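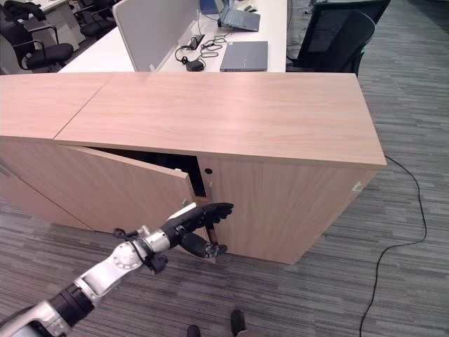

I've been listening to the same record for most of November and I'm nowhere near done with it. It's called Ranirura, it's by a trio who go by Broltanier, and if you've spoken to me in the last few weeks I've probably already tried to make you listen to it. (Sorry, Mum.) I keep my CDs in a low cupboard in pale wood, the kind with two plain doors and a little round keyhole, and normally a new one goes in there after a week and gets forgotten until Christmas. This one hasn't made it in yet. It's been in the player, in the car, in my coat pocket, and once in the bread bin, which I can't explain.

I first heard them by accident. I'd gone to see a friend's choir at Hägglund, the small hall above the bakery, and got the time wrong by a whole evening. The woman on the door took pity on me and said there was a band on at eight if I fancied it. There were 27 of us in there, on chairs that scraped every time anyone breathed, and I nearly went home at the interval of the first act, a man with a loop pedal who I'm going to leave it at that about.

Then Hjørdis Ekström walked on in a big green cardigan, sat down at the harmonium and started singing before the lights had gone down. No hello, nothing. She's got one of those low voices that sounds as if it's telling you something on the stairs. I'd got half a biscuit in my mouth and I just sort of held it there.
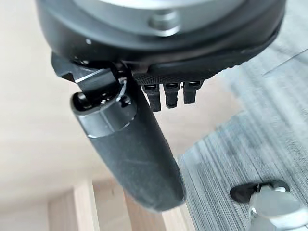
*Words by Gunnel Strand | Filed under: records, small gigs*

The other two are Kjell Tangen on double bass and Mohammed-Awal Kyei on guitar and just about everything else. Kyei is the one you end up watching. He plays these tiny bright patterns up high on the neck, over and over, and you think he's stuck and then you notice the whole song has moved along underneath him! Tangen hardly looks up. He bows most of the slow ones and on "Ferry Money" he makes a sort of groaning noise with the bass that I could feel in my chair.

"Ferry Money" is the one to start with, by the way. It's track three. The opener is lovely but it takes its time, and I know what you lot are like. After that I'd go to "Salt for the Step", and then just give in and play the whole thing through in order with the big light off.

I do have one grumble. The record was made by Helge Westerberg, who's put a lot of echo on Ekström's voice in the second half, and I could do with less of it. In the hall she had no echo at all and you could hear her tongue click on the t's. On "Winter Let" she sounds like she's singing from the far end of a swimming pool - pretty, but I wanted her back in the room.

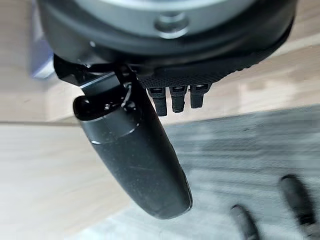
It doesn't spoil the song, mind you, and by the time the guitar comes in for the last verse I've usually stopped minding. My sister thinks I'm wrong and that the echo is the best bit. She also likes the loop pedal man.

It's out on Trivo, who only pressed 500 of the CD. Mine is number 104, written inside the sleeve in pencil. They've got a second run of the lyric booklet coming as well, with the translations fixed (there's a verse in mine that seems to be printed twice).

They're back at Hägglund in the spring, with a string player this time, and I've already bought two tickets. The spare one is going to whoever texts me first and promises not to bring crisps.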